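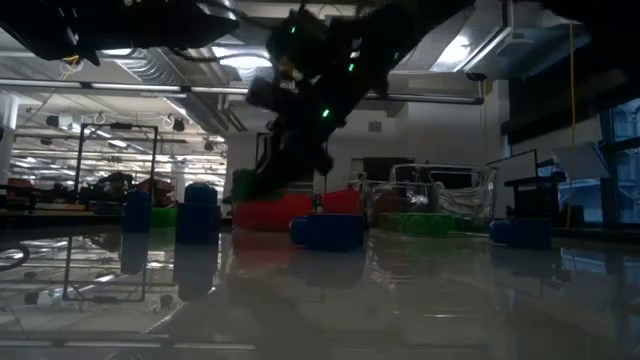 ## Turtle season at Restlow

Well, it rained. Finally! If you were anywhere near Restlow Lagoon in the first half of December you'll know what I mean, and if you were driving home along Starkine Road that evening you probably had to stop for a turtle or two. I stopped for seven. My daughter now refuses to get in the car with me after rain.

For those who've joined the mailing list since winter (hello, and thanks for putting up with the sign-up form), this is the time of year when our eastern long-necked turtles come out of the water to lay. They like a warm evening with rain about, and they like soft bare ground a fair walk from the water's edge, up past the reeds and over the track. A female digs with her back feet, drops her eggs in, fills it all back in and thumps it down with her shell. Then off she goes back to the lagoon. If you've never heard the thumping, it sounds like someone patting a very small sandcastle.

The trouble is foxes. A fox can find a fresh nest the same night it's dug, and around here they find most of them. You can have a lagoon full of big healthy adult turtles and think everything's rosy, when really they're all old and there's hardly a youngster coming up behind them. Long-necks can live for decades, so it takes a long time to notice. Sorin Georgiev has been walking the lagoon track since before it had gravel on it, and he reckons he hadn't seen a turtle smaller than a bread plate for years before we started with the mesh.

### How the nests went

We covered 42 nests last season. I was hoping for more, but the long dry spell in November meant a lot of the females just held on and waited, and then they all came up at once while half of us were at school concerts. Sang-wook Noh did three evenings straight on the northern bank with a head torch and a backpack full of tent pegs, and went to work the next morning each time. Please buy that man a coffee if you see him.

From those nests we estimate 324 hatchlings made it out, going by the empty shells we dug up afterwards. It's fiddly, that bit. The shells tear and crumple and you end up sitting on an upturned bucket arguing over whether you've got two halves or two eggs. We were strict with ourselves and left out anything we couldn't agree on.

Three of the covered nests were dug out anyway. In two of them the mesh hadn't been pegged past the corners (my fault, one of them, I ran out of pegs and thought she'll be right). The third was on the soft sand near the old pump, and something simply tunnelled in from the side. We've switched to bigger squares of mesh for the sandy spots and so far, touch wood, nothing has had a go.

### The Begović paddock

Big news on this one! The Begović family have agreed to fence off the strip between their bottom dam and Meveck Creek and leave it for the turtles. It's beautiful nesting ground, short grass and north-facing, and we've been looking over the fence at it for ages like kids outside a lolly shop. The new fence has a plain bottom wire set high so turtles can walk straight under. If you've got chicken wire along the bottom of a fence near the creek, could you have a look along it after rain? A turtle will walk up and down the wire for hours trying to get through, and on a hot day that can kill her. A gap the height of a house brick every so often is plenty.

The cattle will still be in the top half, so please shut the gate. Also please don't park across it, the milk tanker comes through early.

### Money

The trivia night raised $2,103, and I'm still a bit stunned. Most of it's going on mesh and pegs, a bit on fuel, and the rest on new road signs for Starkine Road. The old ones have faded so badly that the turtle looks like a meat pie. I did get one email suggesting we leave it as a meat pie and people might slow down more. Noted.

We've also had a few questions about baiting. There isn't any at the lagoon itself, too many dogs go through. A couple of the neighbouring farms do their own fox control and put signs up on the boundary when it's happening, so keep your eyes open if you walk down that side, and keep the dog on a lead.

### If you find a turtle

I get asked this more than anything else, so cut it out and stick it on the fridge.

- **On the road:** if it's safe to stop, carry her across in the direction she was already heading. Don't take her back to the water. She'll just turn around and do the whole trip again.
- **Picking her up:** both hands, one on each side of the shell, halfway along. Never by the tail. Hold her away from your clothes, they let go of a truly awful smell when they're cross and it does not come out of a wool jumper.
- **Digging in your garden:** leave her to it! Keep the dog and the kids inside, turn off the outside light, and ring me in the morning. I'll come out with mesh.
- **Hurt or hit by a car:** pop her in a dry box with a towel, somewhere dark and quiet, and get her to a vet or a wildlife carer, even if she looks past saving. A cracked shell can often be mended. Don't put her in water. And do write down where you found her so she can go back to the same spot.
- **Tiny ones:** hatchlings turn up in swimming pools, drains and once in my gumboot. Scoop them out and let them go in the shallows near reeds, in the evening if you can. Please don't keep them. I know. They're gorgeous. Please don't.

If you'd like to log a sighting, send me the spot, the time and a photo if you managed one. Dead ones count too, sad as it is. Last year's roadkill reports are the only reason we got council to talk about signs at all, and it was the bend near the culvert that came up over and over.

### Evening walks

We'll be out again after the next decent rain, meeting at the Restlow boat ramp at 6.30 pm. I can't give you a date for obvious reasons. Text me and I'll add you to the rain list, and you'll get a message that afternoon saying yes or no. Closed shoes, long pants, a torch and something for the mozzies, who have had an excellent season of their own. Kids are very welcome if they can stand still while a turtle's digging. Mine couldn't until she was eight.

If you find her halfway through, hang back behind her and keep the torch off. Once the first egg's down she'll usually carry on no matter what, but before that it doesn't take much to send her back to the water.

What I need most for the next few weeks is people for the southern bank. Sorin's knee is playing up and he's been told no hills, so he's doing the flat bit by the boat ramp and grumbling about it. It's a half-hour walk, once an evening, looking for fresh digging and scrape marks. I'll show you what to look for and lend you the pegs.

Oh, and whoever borrowed the good mallet, the one with the yellow tape, could you drop it back at my place? Just leave it on the porch.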